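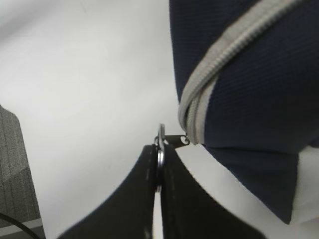

**Packing Automation Team, Tosville site**

Progress report to Khang Đào, October 21, 2018

The Wasen two-arm kit has been on trial for 9 weeks. We are reviewing it for soft goods: cloth bags, zippers and straps. Setup is finished and both arms run from the one controller. Skye Swanson wrote the grip settings and Kha Dương keeps the run log.

**Zippers**

The fingertips can take hold of a small metal ring, so we have not had to add a hook or change the pulls on our bags. Of 200 logged zipper runs, 90 finished without an operator stepping in. Most of the rest stopped at the curve, where the cloth moves with the pull. Þórarinn Hafstein is trying a slower speed there. 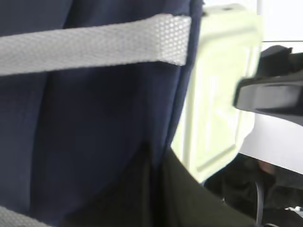 *Wrist camera view: navy fabric and white strap, gripper finger at right.*

Straps are behind schedule. White webbing against a white table is hard for the supplied vision software to separate, and Wasen has promised an update. We will retest when it arrives.

**Holding a bag open**

Two arms are worth the extra cost for this job. One arm on its own let the opening sag in our first week. 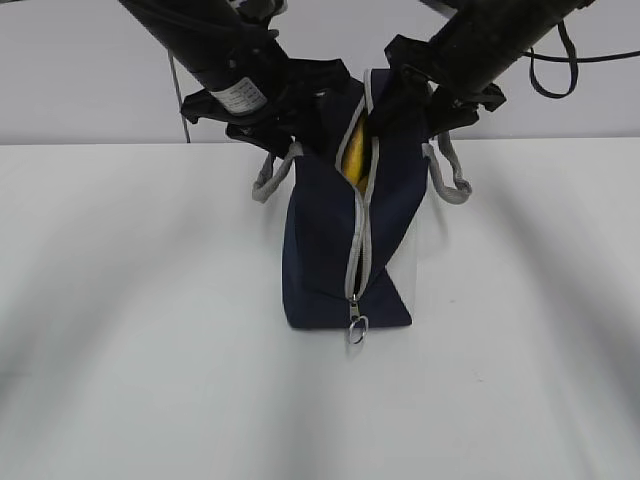

*Both grippers on the bag opening, yellow item inside.*

**Spending and next steps**

Spare fingertips and cables came to $1,275, within budget. We ask to extend the rental to the end of February. Kiều Thái has the quote.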